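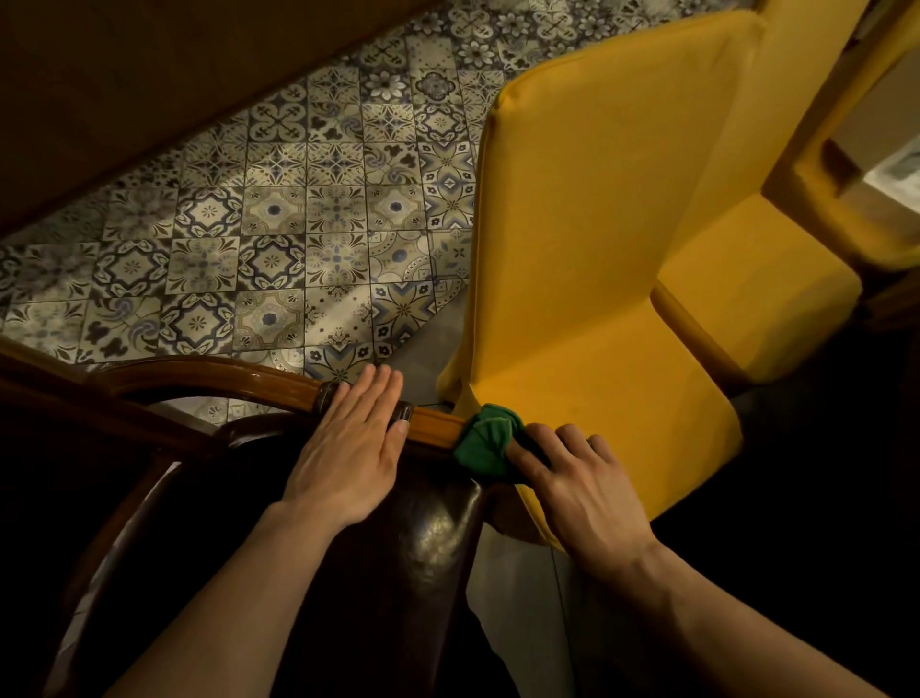 Household task recordings, Nurnby student robotics club

The club is building a training set for Kamolrat, its two-armed student project. Members carry out ordinary chores with a head-mounted camera running. The set holds 2,507 clips, 909 of them labelled. Entries are reviewed on March 21, 2026.

Wiping, chair rail. Left hand flat on the wood, cloth in the right. Labelled as a two-handed task: hold and wipe.

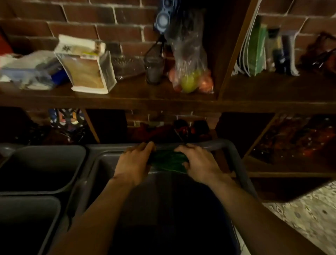

Bin tasks are labelled by contact, with start and end points marked by hand. Soft items are the harder group for the Prolitance gripper model, which was tuned on rigid blocks. In the green bundle at the rim of the grey bin, both hands count as gripping. The shelf above is left unlabelled.

Next batch: drawers and lids.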